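Sornach Chores: simulated episodes for one arm and a two-finger gripper

Sornach is a small set of household tasks made by Leonor Sampaio and Kelechi Nnaji. We wanted to know if a machine can tidy a kitchen yet. Our short answer is no — but some parts of the work go better than we expected.

Contents

18 tasks, all rendered in simulation. Every task has a written instruction and a success check. The views come from the wrist, so the fingers hide a part of the work, and small packages are often only half visible.
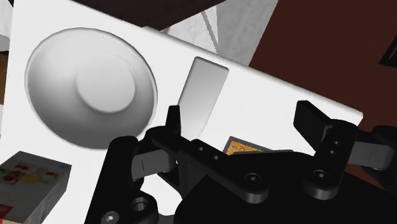 Known problems

The policy we trained, Mernar, closes too early when the fingers cover a package. In 2 tasks the success check accepts an object that leans on the rim. Please check these by hand until we repair them.

Printed text on the packages is too blurry to read, so do not use the set for label reading.

Running

Unpack the archive, set the path in the config file, and start with 5 episodes per task. The Bornalia loader also works, but it is slower.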